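Festness Entrance Examination Board: Applicant Forum
Topic: Admission tickets for the September sitting

registry_desk
Posted July 2020
Applicants are advised that admission tickets for the September sitting will be released through the online portal only. No paper tickets will be mailed. Applicants with a preliminary score of 80 or higher may proceed to registration.

howells_prep
Our center has 22 applicants at the Wovela site. Eight of them still see the status "pending" although their fees were paid. Please confirm whether a second payment is required.

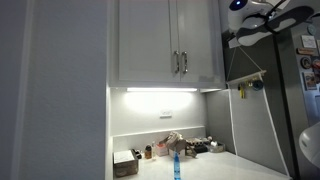
Upper cabinet with the light on below it

registry_desk
A second payment is not required. Status is updated after the bank file has been received.

parent_rumum
I must respectfully disagree with the portal-only policy. Households in Rumum do not all have a dependable connection, and a mailed ticket was accepted at the last sitting. The notice should have been issued before fees were collected.

howells_prep
The policy was stated in section 8 of the applicant handbook. I do not consider the notice late. Our center would, however, support a longer download period,
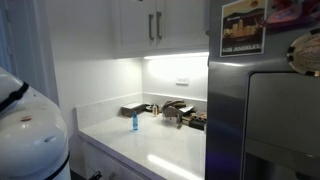 and we would ask that the portal remain open until the morning of the examination. Nearly 493 applicants used it on the final day last time, and several reported that the page did not load.

parent_rumum
Section 8 refers to results. It does not mention tickets.

registry_desk
The wording of section 8 will be reviewed. The download period remains as published.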